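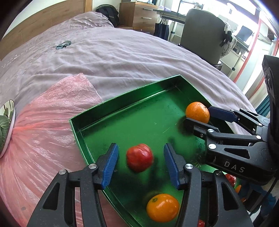 Apple and tangerines in the green tray, on the bed with the lavender-gray duvet.

Remden house meeting, April, notes by me (Luana Brandão)

We started late, my fault, I was still on the phone with Tretham about the hot water. Birutė Paju was already there with tea for everybody, thank you Birutė!

Fruit. The green lid stays as our fruit tray, scratches and all. I wanted a new one from Karras but I got outvoted (fine!). Birutė will wipe the dust out of it before the next shop. Apples and tangerines again, up to 25 for the month, and we skip the pears.

Bedroom. The pink plastic sheet gets folded and put away, the backpack goes on a hook, and I'm washing the duvet. Plates of greens go back to the kitchen at night, please, all of us, me included.

Pikska picnic. Still on. We need 2 more blankets, and Birutė is asking her sister.

Next meeting at 7 pm, my turn to make the tea.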